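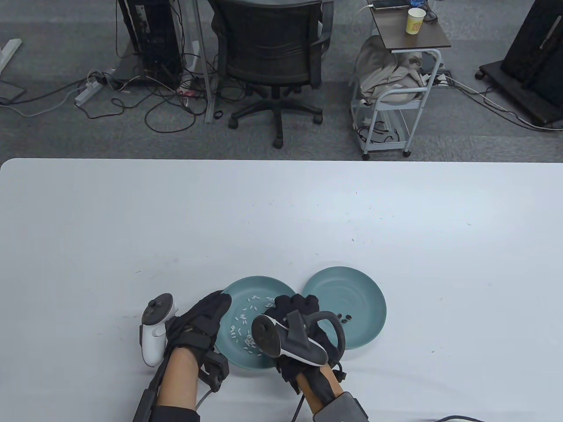
Villumness Releases Lockyer 4, With a New Planner for Sorting Small Parts

Villumness today released Lockyer 4, the new version of its software for recording hand demonstrations and turning them into motion plans for robot arms. The release adds a planner for small loose objects, a rewritten time alignment tool, and a review screen that lets an operator trim or reject a recording before it reaches training.

Lockyer is used by teams that teach manipulation tasks by showing them. A person performs the task with tracked hands or a handheld gripper, the software records the motion along with the camera views, and a policy is trained on the result. Until now the software worked best on single objects large enough to be separated easily from their background. Customers sorting seeds, beads, fasteners and tablets had to write their own perception step and feed the results back in by script.

The new planner, called Zaner, handles that step inside the main program. It takes the camera view, marks each object it can separate, and assigns a confidence score to each one. Objects that touch or overlap are held as a group until one of them can be picked cleanly. The planner then selects the next pick by color class, reach and distance from neighboring objects. If the score falls below a limit set by the user, the arm takes a second look from another angle before it moves.

Villumness developed Zaner with Millier, an integrator that builds sorting and kitting cells for small manufacturers. Work started with light and dark pieces mixed on a table, a task that is easy to explain to an operator and hard on a perception system. Glossy pieces reflect the ceiling lights, and a highlight on a dark piece can be read as a separate light one. The training set shipped with Lockyer 4 contains 373 recorded sorting sessions, made under several lighting conditions. Another 197 sessions were kept out of training and are supplied as a test set, so that customers can compare their own settings against the defaults.
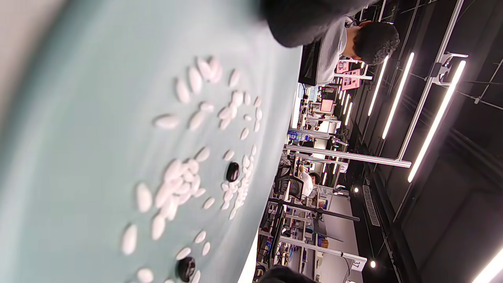
Millier said the grouping rule was the change that mattered most in its own cells, and that it would have liked to see it a version earlier. Its operators used to stop a run and spread a pile by hand when pieces overlapped. With the new rule they leave the pile alone and let the planner work inward from the edges. Millier added that setup still takes patience on very shiny parts, and that it recommends recording a fresh set of demonstrations whenever the lights over a cell are changed.

The time alignment tool has been rewritten from scratch. Earlier versions assumed that every device in a session started at the same moment and kept the same clock. In practice, hand tracking and camera streams drift apart over a long recording, and a small offset is enough to make a pinch appear to close before the fingers reach the object. Lockyer 4 measures the offset at the start of each session and checks it again during recording. When a stream falls outside the allowed range, the affected section is marked in the review screen and left out of training unless the operator restores it.

The review screen shows hand motion and camera views on one timeline. Operators can cut the idle time at either end of a session, split a long recording into separate picks, and label failed grasps. Failed grasps are no longer deleted by default. They are stored under their own label and can be used to train the part of the planner that decides when to try again.

Other changes in this release:

Sessions are saved as they are recorded, so a lost connection no longer discards the whole session.

Left and right hand tracks can be edited separately.

The planner log records why each pick was chosen and can be exported as plain text.

Workspace limits can be drawn on the camera view or typed in by hand.

Recordings made in Lockyer 3 open without conversion. Earlier recordings must be passed through the import tool, which is included.

Lockyer 4 has some known limits. Zaner does not support transparent objects, and it does not plan for two arms working in the same area. Recordings of two-handed tasks can be made and reviewed, but each arm must be planned separately and the work areas must not overlap. Support for shared work areas is planned for a later version, and no date has been set.

Customers with a current support contract can download Lockyer 4 from their account page. New licenses are sold per workstation at $400 a month, with the Zaner planner included. The recording and review tools are also offered as a free download for teams that want to collect demonstrations before they choose an arm. Online setup sessions for existing customers will be held on Friday mornings through March.

About Villumness

Villumness makes software for teaching and planning robot manipulation tasks. Its products cover demonstration recording, session review, perception and motion planning. Press questions can be sent through the contact form on the company's website.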